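Notas para a fala - A manutenção da célula Billo, da configuração ao primeiro reparo

(Abrir com calma, o pessoal ainda vai estar chegando do café.)

Boa tarde, gente, que alegria ver a sala assim. Obrigado à Promex pelo convite e ao Jonas Moser, que revisou estas notas com uma paciência de santo.

Queria falar da Billo, a nossa célula de cozinha simulada, e do trabalho miúdo que ela dá. Muita gente acha que braço em simulação não precisa de cuidado, que não tem graxa nem parafuso frouxo. Pois precisa - e eu aprendi isso em maio, quando passei 2 dias atrás de um erro que era só a base do braço registrada no referencial errado.

Nossa rotina tem 4 passos, sempre na mesma ordem: conferir a base, zerar as juntas, testar a abertura da garra e só então carregar os objetos. Falar devagar aqui, que o pessoal gosta de anotar.

Contar a história do arquivo 495. Era uma configuração antiga, do tempo do projeto Udora, com o limite do punho apertado demais. O braço chegava perto da prateleira e travava, e eu, teimoso, mexendo no atrito dos dedos! Quem achou foi o Harvey Gill, lendo o log em voz alta.

(Passar as 3 telas sem pressa.) 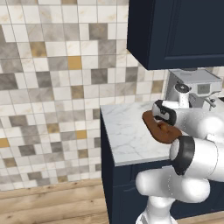 Célula Billo, braço branco, cozinha simulada.

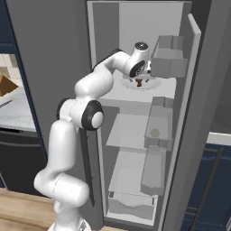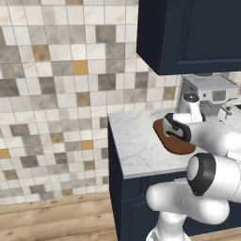

Depois de qualquer ajuste no punho, a gente repete o teste da garra desde o começo, mesmo quando a mudança parece boba. Guardem também a configuração anterior, com data e nome de quem mexeu. Na Aguiar eles já fazem assim, e eu copiei sem vergonha nenhuma.

Se sobrar tempo, falar da malha de colisão dos dedos e de como simplificamos a dela. Se não sobrar, mandar o pessoal me procurar no corredor, que eu fico até o fim da tarde.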